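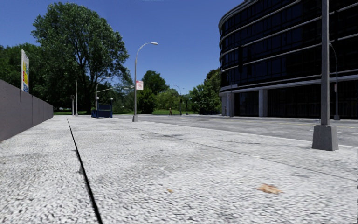

Tullio Palumbo asked that the seam check come before the brake check this time, and that the sidewalk route stay at walking pace until both are signed.

Brirnent delivery robot, unit 3341 – route and machine check
Wednesday, before first run

1. Narrow seam in paving, left side: cross square on, never along it. OK
2. Pole bases and curb edge: keep-out zone 300 mm on the map. OK, reloaded after edit
3. Leaf litter: front sensor cover wiped, no false stops. OK
4. Wheel bolts, 4 per side: right rear was loose, tightened. Recheck Friday
5. Brake hold on ramp: FAIL – rolled back. Pads ordered from Cleron
6. Stop button and remote stop: OK
7. Battery latch: stiff, greased

Unit stays in the Julavari bay until item 5 is closed.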